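Last updated: October
Reading time: 1 min

Wooden dish racks in the Gremham kitchen

The wire racks in the Gremham shared kitchen have been taken out and wooden ones are going in. Several members asked for the change after rust marks showed up on the counters again. The new racks came from Suvora, and the order also covers the upstairs kitchen.

Each one is light wood with two long rails. Please leave the rack on the table when you put your dishes away, and keep heavy pots off it. Pots can go on the shelf by the sink.

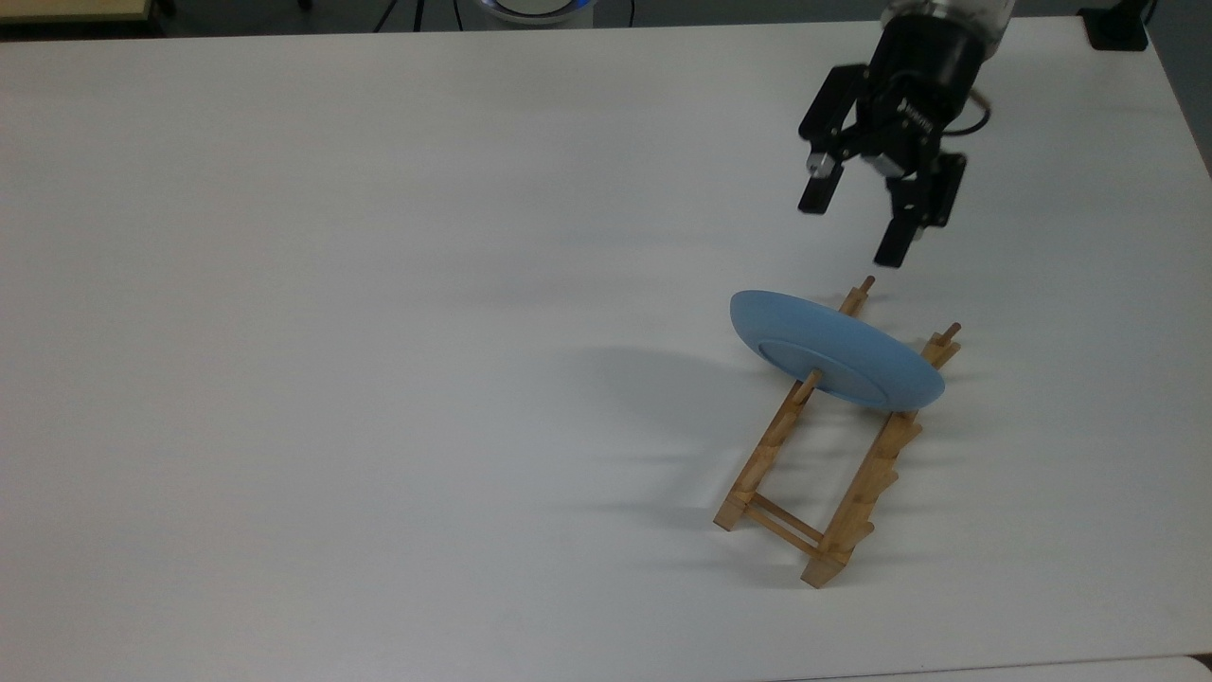
Looking after the wood

Wipe the rails with a damp cloth at the end of your shift and let them air dry. Don't soak the rack or put it in the dishwasher. We will oil the racks once a month. The oil is kept in the cupboard under the sink.

The old wire racks are in the hallway until the end of October. Take one if you want it.

You are receiving this newsletter as a Gremham member. Unsubscribe at any time.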